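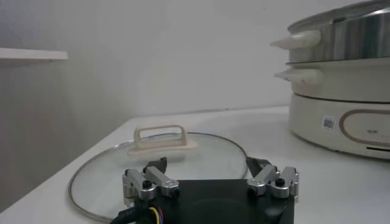
About Idby Tables

Idby Tables builds and reconditions game tables for homes, clubs and licensed venues. The workshop is in Brostine and handles bumper pool, shuffleboard, table soccer and carrom. Slate billiard tables are referred to Hellik, our partner for stone work and re-levelling.

Cabinets are cut, glued and squared in-house. Playfields are finished to a flatness tolerance checked on the bench and again after the legs are fitted. Hardwood stock is conditioned in the store before machining -- colour matching is done at this stage, under daylight lamps. Standard finishes are natural, walnut and grey.

The current range has two lines. The Negash 1000 is a home table with bolt-on legs and a single-piece playfield. The Negash 2000 is the venue model, with a heavier apron, steel corner plates and a lockable coin tray. Both use the same levellers, part number 1623, which can be ordered separately.

Playfield care makes up a large share of our service calls. Steam lifts lacquer and swells exposed edges, so keep hot food off the playing surface, even with a cover on. A steel steamer with buns in its perforated tray, like the one shown, belongs on a separate table. Wipe spills at once with a dry cloth and do not use silicone polish on any timber surface.

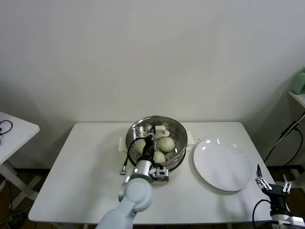

Delivery covers metropolitan and regional addresses. Tables travel flat with the legs removed, and assembly on site is included for the 2000. Please measure doorways and stair turns before ordering.

The showroom is open weekdays and until 7 pm on Friday. Trade customers should quote account prefix 3269 on all orders. Spare parts are dispatched from the workshop counter.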